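Keeping the rules short: Felista Bakilana on safe practice at the bench

17 Apr 2021

The handling code used at Punton has grown from a single page to 10 clauses. Felista Bakilana, who drafted the present version for Plurkska, holds that it should grow no further.

"A rule that cannot be recalled at the table will not be followed there," she said. Each session is therefore opened by two members of staff, one of whom keeps a hand near the stop control and has no other duty.

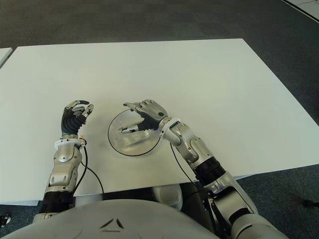

Two-handed robot at the work table, right hand over a clear round disc.

Transparent items have a clause to themselves. They may be used only after three trials with an opaque item of the same size — a requirement Ms Bakilana defends firmly. "Staff find it slow. I would ask them to read the log before they object."

The log now holds 1,096 entries, and every unplanned stop must be recorded within five minutes. Cables are checked at the wrist before power is applied.

Asked whether the Ekinci site would adopt the same code, she was cautious. "They have their own floor and their own habits. We shall compare the two texts in August."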